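Notes from the manipulation project, part three

The third milestone for the Drollcombe robotics club project was due at the end of September and we made it, mostly. I said in the last post that I would write up the recording procedure once it stopped changing. It has changed twice since then, but both changes were small, so I am writing it up anyway.

Short version of the project for people who skipped the first two parts: the club entered the household track of Stonder, the student manipulation contest. The track asks for a policy that can handle small everyday items with two arms on a table. We have no arms of our own. Arm time at Buschmann is booked in blocks, and the blocks are short, so the training data has to come from somewhere else. We record people doing the tasks with a pair of hand-held grippers, one in each hand, each with its own camera. The arms come in at the end, for evaluation.

Four of us work on it. I do the recording procedure and the episode review. Another two do the training code, and the fourth maintains Clirkow, our own tool for cutting, syncing and labeling the recordings. Clirkow started as a folder of scripts and is now a slightly larger folder of scripts with a name.

The task

The contest calls it "sort and return." There is a container, there are items, and the items go in or come out depending on the instruction. The rules are vague about which items. They say "common household goods, rigid and non-rigid," and that the table "may not be clear." We took the second part seriously. Our first batch was recorded on a bare lab bench with a gray mat, and the policy trained on it did well on a bare lab bench with a gray mat. Put a patterned cloth under the same container and it reached for the pattern.

So from the second batch on, the sessions moved to real tables in real rooms. We leave the table as it is. The only things we set up are the container and the items for the task. Everything else on the table stays where it was, and gets in the way where it gets in the way. The operators complained about this for the first hour and then got used to it.

We use a perforated basket for most of the tasks now. It is harder than a solid bin in two respects. The depth estimate gets confused by the holes, and the whole thing is light, so a careless pull on an item takes the basket along with it. That forces the second hand to do some work. In the bin recordings the left hand was idle for long stretches, and the policy learned an idle left arm very well.

Grip points

Most of the review time this month went into grip points. We had a written rule for rigid items (grip across the narrow dimension, pads parallel to the faces) and nothing for the rest. Flat packages are the problem. A sealed plastic package lying flat on a cloth gives you almost no height to close on. You can push one finger under an edge, you can pinch a fold in the film, or you can slide it to the edge of the table and take it from there. All three of these turned up in the second batch, sometimes all three from the same operator in one sitting. A policy trained on that mix hesitates. On the arms it would start a slide, stop, lift, come down again, and time out.

We settled on the pinch. It is slower for a person, but it needs no free table edge, and on a crowded table you often don't have one. The other hand comes in at the side of the package and holds it if it starts to turn.

For the basket itself the rule is the lip. Fingers on either side of the wall, open wide on the approach, close only when the wall is between the pads. Gripping by the holes is not allowed. It works fine with the hand-held units and badly on the arms, where the finger tips catch on the way out.
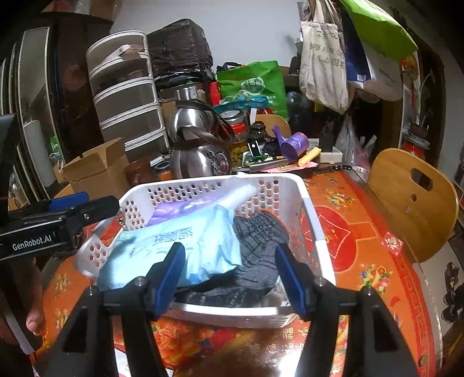
Basket lip first, flat package second. 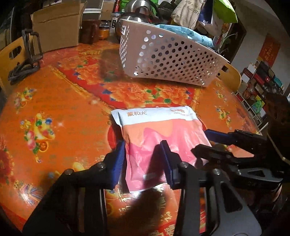 One comment under part two asked why we bother with a grip rule at all, when a large enough dataset should cover every strategy and let the model pick. I have heard the same thing from a contest judge, who put it more politely. It is a fair question and I think the answer depends on what "large enough" means. With a very big set, maybe. With ours, every extra strategy splits the data for that step into smaller piles, and each pile is too thin to learn from. We tested this in a small way: same total length of recordings, one set mixed and one set with the pinch only. The pinch-only set gave the better policy on the arms. The commenter wrote back that this only shows the pinch is the best of the three, and that we should have run slide-only as well. Also fair. We ran out of arm time. It is on the list.

What gets rejected

Of the third batch, 88 episodes passed review and 22 did not. I keep the reasons in a plain text file next to the recordings, one line each. The common ones:

Time limit. An episode is capped at 40 seconds. That is our rule and not the contest's. Past that point people are usually correcting a mistake, and the correction is longer than the task.

Lost tracking. The pose estimate comes from the cameras, and if a gripper gets too close to a plain surface for too long, it drifts. A busy tablecloth helps here. The same pattern that fooled the first policy gives the tracker plenty to hold on to, so the rooms I dreaded have the cleanest trajectories. A plain white table is the worst case. I no longer record on one without putting something on it.

Hand contact. The operator lets go of a gripper and uses fingers. People do this without noticing, especially with soft items that fold over the edge of the basket. I now watch for it live, and stop the episode instead of finding it in review three days later.

Wrong start. The grippers should be open at the start of every episode. If one starts closed, the width signal has a step in it and Clirkow cuts the episode in the wrong place. This one is a bug and should be fixed in the tool, but telling people to open their hands took less time than fixing it.

Changes in the procedure

The first change is calibration. We used to calibrate the finger width once per session. The reading wanders over a session, not by much, but enough that a fully closed gripper no longer reads zero. On rigid items you would never see it. On a flat package, the difference between closed on film and closed on nothing is small to begin with, and a bit of drift wipes it out. We now close and open both grippers fully between blocks and log the end values. It takes a few seconds.

The second change is item order. Before, the operator picked whichever item was easiest to reach. After a while the sets all looked alike: stiff things first, soft things last, with the basket nearly empty by the time the knitwear came up. The policy had never seen a soft item with anything on top of it. The order is now drawn by a script before each episode and read out. Operators hate it. The first run on the new data picked a soft item out from among packets without dragging anything else along, which the old one never managed.

Things that are still bad

Sync between the two sides. Each gripper has its own clock, and we line them up afterward with a tap of the two tips at the start. The tap works if it is sharp. Some people tap gently. Clirkow then finds two or three candidates and picks the first, and it should at least ask.

Labels. The task text is typed by hand at the end of the session, and you can tell from the text what time of day it was typed. In the morning they are full sentences. After dinner they say "thing to basket." I have started rewriting them during review, which is slow and also means that they are all in my style now. Whether this matters for the language side of the model I don't know. The training pair says no. I would like to see a test.

Clear film. Depth on shiny or transparent packaging is close to useless and we have dropped it as an input for those items. The color image carries the whole load there. Glass on a table is the same problem from below: you get a second, weaker view of whatever is above it, and the tracker sometimes votes for the wrong one. I flag these episodes but keep them in.

Next

The fourth batch will use the same basket rule and the same pinch, with more rooms and fewer repeats per room. I would like at least one session with the basket standing on something uneven, which the rules seem to allow. The evaluation block at Buschmann is already booked, and the slide-only comparison goes in if there is time left at the end of it. Stonder has promised the final item list before then. The last list arrived two weeks late and contained a ladle.

The review script and the rejection file format are in the club repository. The recordings are not public, since they were made in people's homes and we only asked for permission to train on them. If you run a similar setup and have a better way to sync two grippers than tapping them together, leave a comment.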